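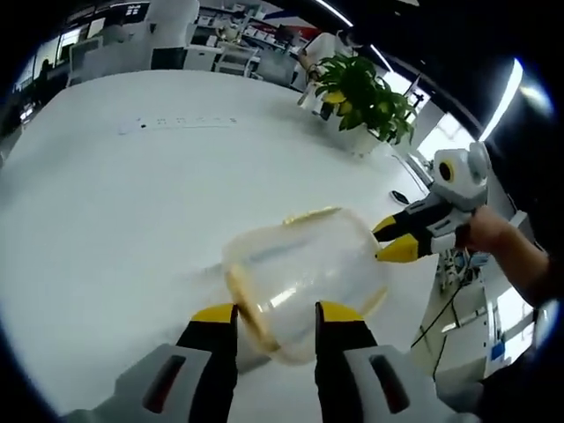

Thursday, January 2, 2020

The office is open again, in the sense that the door unlocks and the heat comes on by lunch. Most of the desks are empty. Those of us who ran out of vacation days in October are here answering emails from other people who ran out of vacation days in October.

So I have been thinking about food containers.

I own too many of them and I trust maybe two. The rest live in a kitchen drawer that has to be opened with one hand flat inside it, like a vet with a nervous cow. Some have lids. Some of the lids have containers. The overlap between those two groups gets smaller every year, and I can't account for it, as I live alone and have never knowingly thrown out a lid.

My gold standard used to be the Jarnus, a squat gray thing my aunt gave me when I moved out. It had a lid you pushed down until it burped. It didn't leak, mostly, and it kept the smell of every curry it had ever met, so that by the end you could put a plain cracker in it and take out a complete dinner. I left it on a bus in April. I called the bus company. They had eleven umbrellas and a trombone mute.

Next came the Pelurness set, five pieces, nesting, bought late at night. Nesting is a wonderful idea if you only ever use the smallest one. The middle three are all nearly the same size, and each lid will sit on any of them and look perfectly happy there until you tip your bag sideways on the stairs. I lost a library book that way, and a pair of suede gloves I didn't deserve.

What I've come around to is the clear kind with a latch on all four sides. I held out for a long time. Four latches seemed like a lot of ceremony for half a sandwich. My old feeling was that if lunch needs that much security, you should be eating a different lunch. But there is something to be said for a lid that tells you whether it's shut. You go around the edge, click, click, click, click, and you're done, and if one of them is sticking up you can see it from across the room.

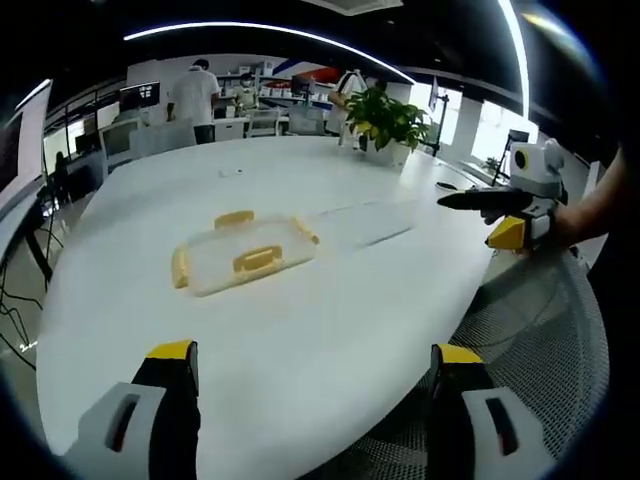 Clear plastic, rounded corners, pale yellow latches, big white table.

The clear part matters more than I expected. With the gray Jarnus, Friday afternoon was a guessing game. With a see-through box there's no pretending you don't know what's in there, and that has done more for my habits than any resolution. (My resolution this year is to eat the leftovers on the day after they become leftovers. It's January 2 and I've already had toast twice.)

The latches are also the weak spot, I should say. The hinge is just a thin strip of the same plastic, and it bends every single time. My first one of these lost a latch in about a month, and a three-latch box is a strange animal. It holds soup fine as long as you remember which side is the bad side and keep that side up, which you will, until the one day you're late. I now open them in opposite pairs and don't yank. I also stopped putting the lids in the bottom rack of the dishwasher, where they come out with a slight wave, like a potato chip.

Washing by hand has its own problem. There's a groove under the rim where the seal sits, and things go in there. I took the seal out of one over the holidays with the blunt end of a skewer. I'm not going to describe it. I'll only say that I had last made lentils in November.

My other complaint is about big tables. A box like that looks enormous in a kitchen drawer and like a doll's bathtub on a wide white tabletop, so I keep buying one size up. I looked at the Alarcón ones online last night, the family size, and had one in my cart for $172 as part of a "complete pantry system" before I came to my senses. I don't have a pantry. I have a shelf with rice on it.

The plan for the weekend is to empty the drawer onto the floor and match every lid to a bottom. Anything single by Sunday night goes out, with one exception for the old Tedetti butter dish, which has no lid, has never had one in my lifetime, and is where I keep the batteries.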